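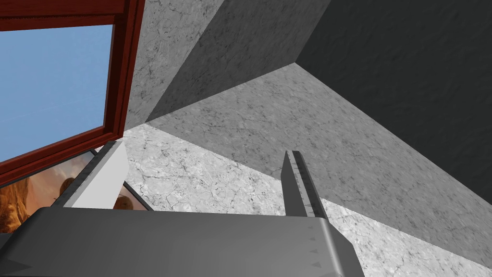
Practice room, view from the wrist. Fingers open, window up top left, nothing picked up yet.

Teaching the arm by hand: what works for me

I do most of my teaching in the simulator first, then again on the real arm out in the workshop. A few of you asked how I get through it without wanting to throw the controller across the yard, so I've put my tips down in one spot.

Get your bearings before you touch anything. The wrist view tilts when the wrist does, and a wall can end up looking like a ceiling. I pick one landmark with a strong colour and keep checking back to it. In the marble room mine is the window with the reddish-brown frame – the blue behind the glass is easy to find when most of the rest is grey on grey. In the workshop it's a strip of yellow tape on the wall above the vice.

Start every go with the fingers spread. I used to begin with them half closed and kept nudging things over on the way in. Now I open right up, line up, come in slow and close last.

Move one thing at a time while you're learning. Slide, stop, turn the wrist, stop. It looks clunky but you can smooth it out later, and the arm will happily copy every wobble you give it (ask me about the teapot lid!).

Keep your demos short. Mine run 12 seconds or so when they're good. If I've gone past double that I'm usually lost, so I bin it and go again.

Bin the bad ones straight away. I had 951 saved runs in January and hadn't named a single one properly. Sorting them took me two evenings and I kept 121. These days the file gets the task, the start position and a yes or no before I get up for a cuppa.

Change the start a little each time. Same cup, same spot, same angle gives you an arm that can only do that cup in that spot. I shift the object a hand's width, or turn it a bit, and start the wrist from somewhere new.

If you're guiding the real arm by hand, hold it behind the wrist, well clear of the fingers. Clear the bench first, tie your hair back and keep the stop button where your other hand can reach it. I've stuck mine to the bench edge with double-sided tape.

For remote control, turn the speed right down. My Zindden controller has a little dial on the side and I leave it on 2 for anything near a surface. Rest your elbows on something too – a folded towel does the job.

Take a break when you start getting cross. My worst runs are all from late at night, and you can see it in the way the wrist jerks about.

Next up I'm having a crack at drawers, which I've been putting off for ages. If you've got a good way of showing the arm a sticky one, pop it in the comments.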